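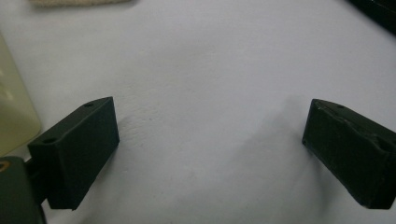

盐田的八月

凌晨四点半，Gromau 镇上唯一亮着灯的是面包店。再往海边走，路灯没了，柏油没了，剩一条压实的土堤，两边是水。天还没亮，水倒先亮了，一格一格，灰的。

风从陆地那边来。晒盐的人喜欢这种风，干。要是从海上来，潮，整个上午的活都得往后推。

到堤头的时候已经有人在干活了。木耙推出去，收回来，声音很轻，像有人在隔壁扫地。不说话。一天里能干活的钟点就那么几个，太阳上来以后光从水面反回来，眼睛受不了，所以都抢早。

我在这里待了九天，本来打算待四天。

一

先说地方。Gromau 的盐田在一片浅湾的里侧，外头是沙嘴，沙嘴把浪挡掉大半，里头的水就很懒，几乎不动。涨潮时开闸，海水进第一级蓄水池，沉泥沙，再往里，一级比一级浅，一级比一级咸。走到最里面的结晶池，水深不过一指。从进闸到结盐，天气好的年份三个多星期，差的年份说不准，有一年整个夏天只收了两回。

盐田最早的文字记录是一份分地的契，上面写着一千一百八十二格池子，1182，数得很仔细，因为要按格收税。现在还在用的不到那时候的四分之一。剩下的有的填了，有的荒着，长满碱蓬，入秋一片红。拍婚纱照的人爱去那边。

荒掉的池子从堤上看很明显，水的颜色不对。在用的池子有层次，外面青，中间黄绿，最里面那几排到了盛夏会泛粉，是藻和喜盐的小东西在繁殖。荒池子就是一个颜色，泥的颜色。

当地人看水色就知道浓度，不用比重计。比重计也有，挂在工棚门后面，玻璃的，落灰。我问过准不准，回答是：准，但是慢。

二

盐是怎么长出来的，这个我看了好几个下午。

中午过后风稍微大一点，结晶池水面上先起一层东西，薄得像冷掉的牛奶上那层皮。凑近看是一片一片的小晶体浮着，中空，倒金字塔形，靠表面张力撑在那里。这就是盐花。风一急它就沉，沉下去就成了粗盐，价钱差出十几倍。

所以收盐花是个赶时间的活。下午四五点，用一种长柄的扁平撇网，贴着水面走，手腕不能抖，抖一下沉一片。收上来的盐花堆在筐里沥水，颜色不是雪白，微微有点粉，有点灰，闻起来居然有一股紫罗兰似的味道，很淡，过一夜就散了。镇上的人说这个味道城里买不到。我带了一小包回去，确实，到家就没了。

底下那层粗盐不急，隔天早上收。木耙把晶体从池底推到边上，堆成小堆，再推到堤上堆成大堆。这里讲究一个“不见泥”，耙子要刚好擦着池底那层硬壳过去，深一点就带起黑泥，整堆都废，只能卖给公路局化雪。硬壳是几十年踩出来、养出来的，一场大暴雨能毁掉半个池子的壳，修复要两三年。

我试了一下，推了两耙。第一耙空的，第二耙全是泥。旁边的人没说什么，拿铲子把那一小块挑走了。后来我就站在堤上，不下去了。

三

吃饭的事单独说。

盐工的午饭在上午十点，因为他们的中午早就过了。工棚后面有个砖砌的灶，煮土豆，带皮，用的就是池子里舀的卤水。水烧干，土豆皮上结一层白霜，皱巴巴的，掰开里面却是粉的甜的，一点不咸。蘸一种青酱，欧芹、大蒜、醋、油，每家比例都不一样，互相看不上。

还有盐焗鱼。湾里的鲻鱼，不去鳞，粗盐加点蛋清和水拌湿，整条埋起来，进炉子。盐壳烤硬了用刀背敲开，鱼皮跟着盐壳一起揭掉。做法说穿了很简单，难在盐：太细的盐会渗进去，鱼就齁了；要粗的，还要带一点潮气的，新盐比陈盐好。镇上的饭馆叫 Cakis，六张桌子，菜单写在一块黑板上，我去了五个晚上，四个晚上吃的都是这个。第五个晚上卖完了，吃了煎蛋。

Cakis 的桌上不放盐瓶，放一个小陶碟，粗盐，自己捏。头一次去的客人总是捏多。粗盐化得慢，刚入口觉得淡，再捏一撮，过半分钟就后悔了。邻桌一对夫妻就这么毁掉了一盘西红柿，笑了半天，又叫了一盘。

黄油也值得说一句。加盐花的黄油，盐粒不化，咬下去嘎吱响。面包店早上五点出第一炉，排队的都是下盐田的人，一人一根，夹黄油，边走边吃。我住的地方就在面包店楼上，所以那九天基本没怎么睡。

四

钱的问题，绕不过去。

手工盐一公斤在镇上的合作社卖多少，在城里的食品店就要翻四倍。中间那几倍去了哪儿，每个人说法不同，运费、包装、瓶子、故事。瓶子尤其贵。有一家叫 Wevumero 的公司前几年来收盐，要求统一颗粒大小，统一颜色，不要粉的，不要灰的，要白。合作社开了好几次会，最后卖了一季，第二季没续。理由很具体：筛一遍，损耗三成，筛下来的那些没地方去。

Wevumero 走了以后仓库里还剩半屋子空瓶，玻璃的，软木塞，漂亮。现在镇上家家拿它装豆子、装钮扣。Cakis 用来装醋。

一个壮劳力，管四五十格池子，好年份一季的收入大约两千，2000，是按当地的钱算，扣掉给合作社的那一份。够不够？看跟谁比。比渔船上稳一点，比去城里送货少一些。冬天没有活，冬天要修堤、清淤、补闸门，这些都不算钱，算自己的。

年轻人不是没有。我在堤上见到的人里，有几个看着不到三十，有从城里回来的，有一个原来是做电焊的。他们接手的多半是荒池子，便宜，租金几乎象征性的，但头两年没有产出，全在养池底那层壳。熬得过去的留下，熬不过去的第二个夏天就不见了。那位做过电焊的已经是第三年，今年头一回收到了像样的盐花，不多，两筐。他拿去合作社过秤，自己在磅秤前面站了挺久。

五

天气。

做盐的人讲天气跟别处不一样，别处讲晴雨，这里讲“喝水”。一个好天，池子能“喝掉”多少毫米。八月里最好的日子，干风加大太阳，一天喝掉八毫米，人走过去脸上都是紧的。坏日子，闷，云压着，一毫米都不喝，那天大家就修工具，打牌，骂人。

最怕的是雨。倒也不是大雨，大雨来得快，大家有准备，把浓卤放进有盖的深池里存着，雨过了再放出来。怕的是夜里那种细雨，没声音，落到早上五点才发现，结晶池上面浮了一层淡水，盐花没了，粗盐也化掉一层皮。我在的第六天就碰上这么一场。四点半到堤上，一个人也没有动手，都站着看。有人蹲下去用手指蘸了一下，舔，摇头。然后开闸，放水，从倒数第三级重新来。

前后不过十分钟就决定了。没有争论。

这些年雨的时间也乱了。老一辈有一套口诀，什么风配什么月份，几时开第一道闸，几时封，押韵的，用土话念出来很好听。现在念归念，开闸看手机。手机也不太准，那场细雨手机上就是个大太阳。

六

往北走两公里，沙嘴的根部，有一处叫 Peng 的旧仓库。石头墙，木头顶，墙根被盐吃掉了一圈，往里凹，像被什么东西啃过。早先盐船就在这里靠岸，平底的小船，涨潮进来，装满，等下一次涨潮出去。现在水道淤了，船进不来，仓库改成了一个小陈列室，门票很便宜，门口放个铁盒子，自己投。

里面东西不多。耙子，各种耙子，长的短的，齿的平的。一排木屐，底特别宽，踩池子用的，不伤壳。税吏的量斗，铁箍，底下有个暗的夹层，据说当年就是靠这个夹层多收了几十年的盐，后来被人发现，量斗给当街砸了，现在这只是修过的，裂缝还看得见。

有一面墙挂的是账本的复制页。字很挤，谁家几格，交了几斗，欠了几斗。有些人名旁边画个小叉，意思是不做了，走了。越往后叉越多。到最后几页，差不多半页都是叉。

我在那面墙前站了一会儿，外面有小孩在投硬币，投了又想拿出来，铁盒子咣咣响。

七

回到鸟。写盐田不写鸟说不过去，虽然盐工自己不怎么提。

反嘴鹬，长脚鹬，还有一些我叫不上名字的小东西，在荒池子里最多。在用的池子太咸，只有外面几级有鸟。长脚鹬的腿红得不像真的，走起来一步一顿，很讲究。它们在堤边做窝，窝就是几根草围一圈，一点都不藏。每年五六月修堤，见到窝就绕过去，留一截不修，等小鸟走了再补。所以堤面有些地方高高低低，骑车颠得厉害，问起来都说，哦，那儿有过窝。

做保护的人跟做盐的人也吵过。一边说荒池子应该放淡水，做湿地；一边说放了淡水池子就彻底死了，再也养不回来。后来划了条线，线东边归鸟，线西边归盐。鸟不认这条线，盐工也就随它们去。

傍晚是看鸟的好时候，也是收盐花的好时候，两件事挤在一起。太阳低到跟堤一样高，水面上全是金的，什么都看不清，只看见撇网一下一下地动，鸟一下一下地动。蚊子也出来了。蚊子很凶，带药水。

八

要去的话，几件实在的事。

从省城坐长途车到 Gromau，三个小时出头，一天两班，早的那班人多。镇上住的地方很少，面包店楼上三间房，合作社旁边有个小旅社，八月要提前订。自行车可以租，刹车自己试一下，我租的那辆后刹基本是摆设。

堤上可以走，池子不可以下，光脚也不行。别往池子里扔东西，别让狗喝里面的水。拍人之前问一句，一般都会点头，忙的时候别问，忙的时候连头都顾不上点。

盐在合作社买，牛皮纸袋装，粗盐一公斤一袋，盐花小袋。没有瓶子。想要瓶子的话跟 Cakis 说一声，他们巴不得你拿走几个。买回去先别急着密封，摊开晾半天，让它透透气，再收进罐子里，能放很多年。结块了就用擀面杖敲一敲，不影响。

帽子，墨镜，长袖。中午十二点到三点不要在堤上，没有一处遮阴，工棚也别去挤，人家在睡觉。

我走的那天早上是个好天，干风。车六点二十开，来得及再去堤上看一眼。最里面那排池子前天重新放的卤，还清着，什么也没有。旁边的人说再给它两天。

我上车，袋子里的盐漏了一点，座位底下一小撮，司机看了一眼，拿扫帚扫到门外去了。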